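Home Reviews Workshop Culture Subscribe

November 9, 2024
By Bezawit Gidey
3 min read

The Bin Gospel

Storage companies would like you to believe that a messy bench is a moral problem, and that the cure costs $238. That is what Flutix asks for its starter wall of plastic bins. I bought one in March. By summer I had a tidy wall and still couldn't find a spring.

Bins are fine for small parts. My quarrel is with the promise of one home per item, when half of what a bench collects has no family: a lone pipe fitting, a scrap of cardboard, the tape.

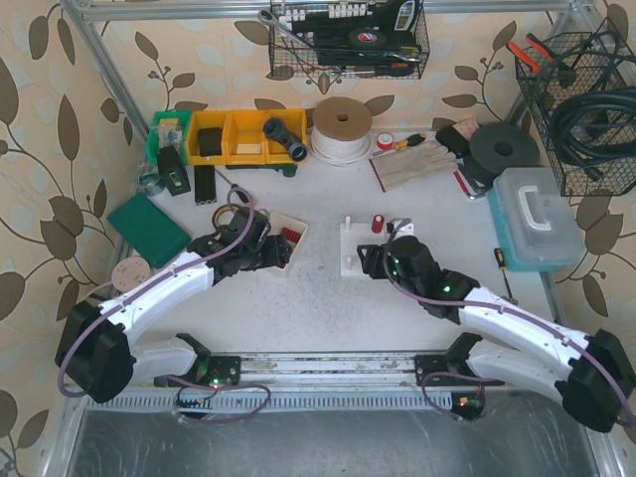
Pacheco wrote in to say I had it backward, that odd parts are exactly why bins exist, and that anyone who leaves three of them nearly empty has bought too many. Fair enough. But the Flutix catalog lists 600 sizes, and none is labeled "miscellaneous."

A big spool of cord doesn't go in a bin anyway. Mine sits on the table, where I can reach it. The small stuff I'm using goes in a shallow tray, and the rest of the wall is for sale.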